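How to Store, Cool and Reheat Cooked Rice Safely

Home food safety guidance from the Plencombe Food and Health Service

Shared 314 times | 7 comments

Cooked rice is often prepared in advance and kept for another meal. It is a sound way of saving time and money, provided that the rice is cooled promptly and kept cold until it is needed. The guidance on this page is intended for households. Catering businesses should follow their own written food safety procedures.

Why rice needs care

Uncooked rice can contain the spores of a bacterium called Bacillus cereus. The spores may survive cooking. If the cooked rice is then left at room temperature, they can grow into bacteria, which multiply and may produce toxins that cause vomiting or diarrhoea. Reheating does not reliably remove these toxins. For this reason the time between cooking and refrigeration matters a great deal, and rice that has stood out overnight should be thrown away even if it looks and smells normal.

Before you begin

Wash your hands with soap and warm water and dry them on a clean towel. Check that the refrigerator is running at 5°C or below. Choose wide, shallow containers with close-fitting lids. A deep bowl holds heat in the middle, and the rice at the centre may still be warm long after the surface feels cool.

Cook only the quantity you expect to use. A household that regularly finds itself with a large surplus may wish to weigh the dry rice for a few weeks and adjust the amount. A 500 g bag will normally provide several portions, depending on appetite and on what is served alongside.

Cooling

1. Remove the pan from the heat as soon as the rice is cooked and drain off any remaining water.

2. Serve what is to be eaten straight away. Do not leave the remainder in the hot pan or in a rice cooker that has been switched off.

3. Spread the remaining rice in a thin layer in the shallow containers, or on a clean tray. Turn it once or twice with a clean spoon to release the steam.

4. Where speed is important, place the rice in a sieve and run cold drinking water through it, then drain it thoroughly.

5. Cover the rice and place it in the refrigerator within 60 minutes of cooking.

Do not stack the containers while the rice is still cooling. Leave a space between them so that cold air can move freely.

Storing

Refrigerated rice should be eaten within 24 hours. Write the time of cooking on the lid, particularly if more than one person uses the kitchen. Keep the rice on a shelf above any raw meat, poultry or fish.

Rice may also be frozen. Divide it into single portions once it has cooled, press the air out of the bag, and flatten the bag before placing it in the freezer. Label each portion with the month. Frozen rice should go directly from the freezer to the pan or microwave, or be defrosted in the refrigerator and used within 24 hours.

Reheating

Add a tablespoon of water for each portion, cover loosely, and heat until the rice is steaming hot throughout. When using a microwave, stop halfway and stir, as the edges heat more quickly than the centre. Allow the rice to stand for one minute and check the middle before serving.

Rice should be reheated once only. Any that remains on the plate or in the dish after that meal should be discarded. The same applies to fried rice and to rice added to soup, which count as reheated dishes.

Rice salads and packed lunches

Rice intended for a salad must be cooled in the manner set out above and kept in the refrigerator until it is served. In a packed lunch, use an insulated bag with a frozen ice pack. Takeaway rice may have been cooked and reheated before it was sold, and should be eaten when it is bought.

If you become unwell

Symptoms may begin within a few hours of eating. Take frequent small drinks of water and rest. Seek medical advice if symptoms are severe or do not improve, or if the person affected is very young, elderly, pregnant or has a weakened immune system.

Page prepared by Henok Belay. Reviewed each May.

Comments

Melis
Does the 24 hours start from cooking or from when it goes into the fridge? We tend to cook in the evening.

Plencombe Food and Health Service
Please count from the time of cooking.

Windska
I had always left mine in the pan with the lid on until bedtime. I will use a tray from now on. Thank you for a clear page.

Zulholm
Is brown rice treated the same way?

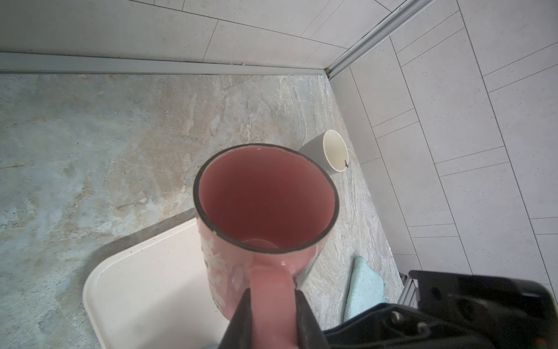
Plencombe Food and Health Service
Yes. The advice on cooling, storing and reheating applies equally to white, brown and wild rice.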